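Drelton's chamber of commerce has settled the matter of the August street supper, and the street will be Skarach Avenue again, whatever was said in the parking lot after Monday's meeting.

The supper drew 291 people last year, a chamber record, and ran out of potato salad in 20 minutes, also a record. Members voted to add a second serving line and to ask each block to bring its own covered dish, with the word "covered" underlined in the minutes.

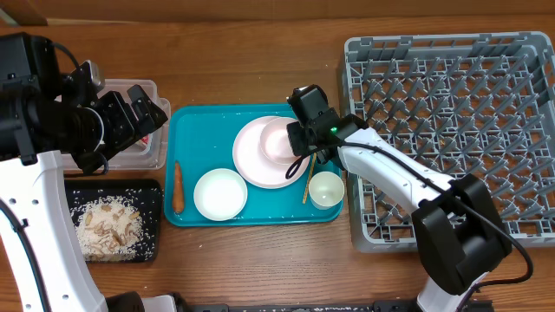

A clear storage container with a lid, on a wooden tabletop.

Sakai Hardware will again lend the folding chairs and would like all of them back. Dilitix, the software firm above the bank, is paying for the band, which has promised to learn 2 new songs. Parking on the avenue ends at 3 p.m., and the tow truck will be eating with us.

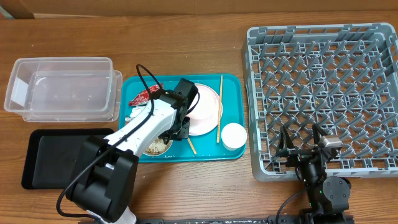
One member wondered aloud whether the pie auction could be held before the speeches this time, while people still had some goodwill to spend. The motion passed without discussion. The speeches were then shortened, also without discussion.

Sign-up sheets are at the chamber office.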